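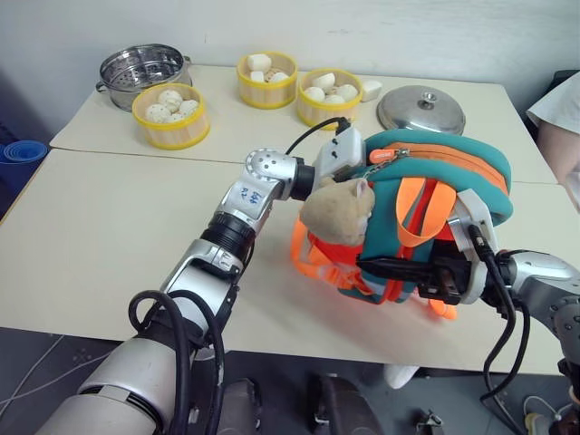
Kategorie: Rucksäcke & Taschen › Reißverschluss

Ticket 2031 – Kinderrucksack, Reißverschluss hakt am linken Ende
Status: gelöst
Gemeldet von: Rafia Afridi
Bearbeitet von: Nuwan Bepari

Problem
Kinderrucksack Modell Sestislow, türkis mit orangem Reißverschlussrand und orangen Gurten, vorne der Plüschkopf. Der Reißverschluss läuft bis kurz vor das linke Ende und bleibt dann stehen. Mit Kraft geht er zu, danach aber kaum wieder auf. Gekauft im Juni, seitdem täglich im Kindergarten.

09:20 – Bepari
Bitte prüfen, ob Innenfutter im Schieber klemmt. Rucksack leeren, innen am Reißverschluss entlangtasten. Nicht an der kleinen Kette ziehen, der Anhänger hält keine große Last aus.

10:05 – Afridi
Futter ist frei. Im Rucksack waren Krümel, die habe ich ausgebürstet. Hakt weiter an derselben Stelle.

10:31 – Bepari
Dann die letzten 3 cm der Zähne mit einer trockenen Zahnbürste reinigen, von außen und von innen. Danach mit einem weißen Kerzenstummel darüberstreichen und den Schieber 20-mal langsam hin- und herbewegen. Kein Speiseöl, das gibt Flecken im Stoff.

13:40 – Afridi
Gemacht. Läuft deutlich besser, beim Schließen aber noch ein kleiner Ruck. Außerdem ist ein Gurt so lang, dass er beim Tragen herunterbaumelt. Kann man den kürzen?

14:15 – Bepari
Nicht abschneiden. Gurt durch die Schnalle nachziehen, das Ende aufrollen und mit einem Gummiband sichern – so lässt er sich später wieder verlängern. Den Ruck bitte ein paar Tage beobachten. Falls er bleibt, tauscht Shanthi Herath in der Werkstatt Starkau den Schieber.

Nachtrag – Afridi
Kein Haken mehr, Gurt ist aufgerollt. Kann geschlossen werden.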